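Lab diary, September

7:40 a.m.

First one in, again, and happy about it. Overnight training run finished at ten past four and the loss curve looks like every other loss curve we have ever had, so I am refusing to read anything into it. Coffee first. Then cloth.

Writing down where we are because I skipped most of last week and I know I'll want this later. The question Rocío and I have been chewing on since summer is whether the policy folds better when the wrist view carries most of the weight and the overhead view only comes in for the long moves. Everyone's instinct (mine too!) was that the overhead camera ought to be the boss. It sees the whole garment. The wrist camera sees a big wall of fabric and its own fingertips. But the failures we kept logging were nearly all at the pinch. Two layers when we wanted one, or one when we wanted two, or a beautiful confident close on nothing at all. From overhead those look the same as a good grasp until the arm lifts, and by then the sleeve has gone somewhere else.

So: Candero, our name for the new setup. At every time step the model gets a small extra job, which is to guess whether the fingers are holding no cloth, a single layer or several, using only the wrist image. The guess feeds back into the action head. It's a tiny addition. Tarık wrote most of it in one evening and was almost embarrassed by how short the code was.

9:15

Numbers, before the day gets messy. We have 1852 demonstrations in total. I pulled out the ones where the grasp labels disagreed between Nuria and me, and that leaves 732 clean ones with hardware on the garment, meaning zippers, snaps, buttons, anything hard. That's the subset I care about this week. Plain T-shirts are pretty much solved for us on this table. Hard bits are where the fun is.

Nuria thinks we should keep the disagreements in and let the model be unsure where we were unsure. I think she's right, but I want the clean run first so there's something to compare against. We shook on it.

10:30

Rodrigo recalibrated the left wrist. It had drifted a little, the same way it did in the spring, and I have now written the offset on tape and stuck it to the bench where I can't lose it. Re-ran the checkerboard twice. Fine both times.

Put the new checkpoint on and let it go at the gray towel as a warm-up. Lovely. It does this thing now where it closes partway, pauses, and closes the rest of the way. None of us demonstrated that on purpose! I went back through my own teleop recordings to check, and I do hesitate a bit before committing, so maybe it learned my nerves. Rocío says hers are smoother. They are, she's annoyingly good at it.

1:20 p.m.

Lunch at my desk, scrolling through wrist images. I could do this all day. When you only ever watch the overhead video you start to believe cloth is flat, and then you look from the gripper and it's all caves and ridges and shadows. I printed one from the green fabric for the wall, and it's the one I'm going to use when I explain the layer guess to the Arrieta visitors.

What I like is how much information there is right at the tips. The cloth funnels down into a point and gets pinched, a narrow strip of it carries on down between the fingers, and a dark seam runs in toward the same spot. Up in the folds there's a little metal thing, a snap or a zipper pull, I can't decide which. For an overhead camera that's a speck at best. From the wrist it's a landmark, and if the attention maps are to be believed (I believe them on good days) the model is using landmarks like that to work out where it is on the garment. The pale blur and the streaky white behind it don't seem to bother it much. I had expected to spend a month on motion blur alone.

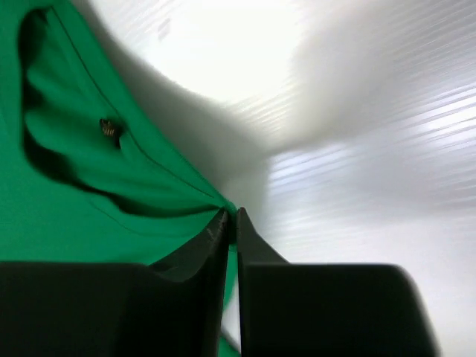 3:45 p.m.

Ran the hardware set. Same starting poses for the old policy and the new one, with Naheed resetting the garments and me keeping the log so that neither of us could fudge it. She crumples with real conviction.

The new one is better. I want to be careful, it's one afternoon and one table, but it's better in the place we hoped it would be. Wrong-layer grasps dropped enough that Naheed noticed before I'd tallied anything. The long moves haven't changed, and they shouldn't have, we didn't touch them. What still goes wrong:

Thick seams. Where several layers are stitched together, the guess flickers back and forth and the arm gets jittery. Tarık wants to smooth it over 12 frames. I'd like to try fewer first, I'm worried about lag on the release.

Glare. If the light comes in strong from the window side, the layer guess gets overconfident. Blinds down helps, but I don't want a result that depends on blinds.

Slips. The model sometimes keeps saying "single layer" for a beat after the cloth has gone. It's wishful. I sympathize.

6:10 p.m.

Long talk with Rocío at the whiteboard about what the ablation should be. My plan was to switch off the layer guess and call it a day. She pointed out that the extra head also adds parameters, so a fair comparison needs a dummy head with the same size and a useless target. Ugh, yes. That's another training run, but it's the sort of thing a reviewer would ask on page one and I'd much prefer to know now. She also wants an overhead-only version of the guess. If that one works just as well, my whole story about fingertips falls over, and I'm dying to find out.

Queued both. Each goes up to 900 epochs with early stopping, same seeds as the main run. Pistier has the free cards tonight, so I put them there and left a note for the Hulteck folks asking them not to bump me.

Tomorrow: dummy head results if they're in, new fingertip pads from Rodrigo, relabel the slips with Nuria. Ask Naheed if she'd crumple for the video too. Stayed ten minutes after shutdown just refolding the green one by hand and trying to notice when I knew I had one layer. I think I feel it before I see it — must ask Tarık about the motor current signal.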